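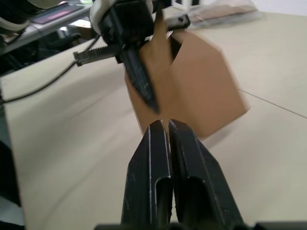
Ngaio Tomoana
Packing and dispatch, Durkia

3/13/23

Boxes again. The new cartons for the Yurt order were on the step when I got in, stacked in their shrink wrap with one corner of the pile wet from the rain. I pulled the wet ones and stood them against the radiator. The rest are fine. They are plain brown, no printing anywhere, which is what Kedir asked for after the February batch came with somebody else's arrows on the side.

The size is better than the last lot. The old ones were too deep, and we were stuffing so much paper in the top that Muammer said we were a paper company that gave away free bowls. These close nearly level with the bowl rim once it's in its sleeve. One sheet of tissue under, one over, and the lid doesn't bulge. I packed eight of them before lunch to see how they behave and shook every one next to my ear. One rattled. It turned out to have a loose staple in it, from where I don't know, as we don't staple anything.

The cardboard is stiffer than I like. The creases are scored on the outside and you have to bend each flap backward first or it springs up again while you're reaching for the tape. If you try to square the box up in one go, a panel buckles along the wrong line and the whole thing sits up like a little tent. Then you're pushing it down from one side while it comes up on the other. I've decided the way to do it is long flaps back, short flaps back, then open it out and press the corners. I wrote that on a piece of the wet carton and taped it up by the door.

Flattening is the opposite job and just as annoying. Isla wants the returned ones folded flat and kept, and she's right, there's no sense in throwing out a box that has been used once. But they remember their shape. I put the big atlas on top of a pile of them overnight last week and they were still lifting in the morning.

I have also asked that everyone leave the middle of the table clear. It's a good table now that the two halves have been pushed together, a nice pale beige that shows up every scrap of tape, but things drift in from the edges. The scissors are the worst. We own three pairs that I know of, and all of them end up at the back where you have to lean across the work to get them.
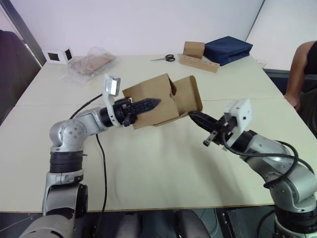 After lunch I went through the cupboard under the stairs, mainly to find out how many of the old deep boxes are left. The answer is more than 300, so we will be using them until summer whether we like them or not. Alby thinks they would take the taller jugs if we turned them on their side and cut one flap shorter. I tried it. The jug fits, the handle doesn't. With the handle facing the corner it goes in, but then you can't get any tissue behind it. I left one on his chair so he can see for himself.

The flat pieces in clear bags are dividers, for whoever reads this when I'm away. They are not spare cardboard. Somebody used one to scrape glue off the bench last month and it came to me with the bag neatly folded on top. One divider goes in each double box, slot upward, and the bag can be kept for the small parts.

Rirnska rang at three. They want the Drurninport delivery split in two, 13 boxes in the first and six in the second, and could we label the second lot differently. I said yes and then found we had no labels of any other color, so the second lot will have the same label with a line across the corner in marker. Kedir says that counts as different. He did the list over again on the back of the first one and now there are two lists, and I have crossed out the older one so heavily that it has gone through the paper.

Tape is low. There are two full rolls and one that has split down its length and comes off in ribbons. I must order the wider kind. The narrow kind holds, but on this stiff card it lifts at the ends if the box stands anywhere warm, and the radiator is the only place left to stand them.

My thumbs are sore from the creases and I've got a paper cut, or a cardboard cut, across the first knuckle. Isla lent me her gloves, the thin gray ones. They were good for folding and hopeless for tape, so I had them on and off all afternoon and left one in a box. I think it was one of the thirteen. I'll have to open them in the morning before the van comes.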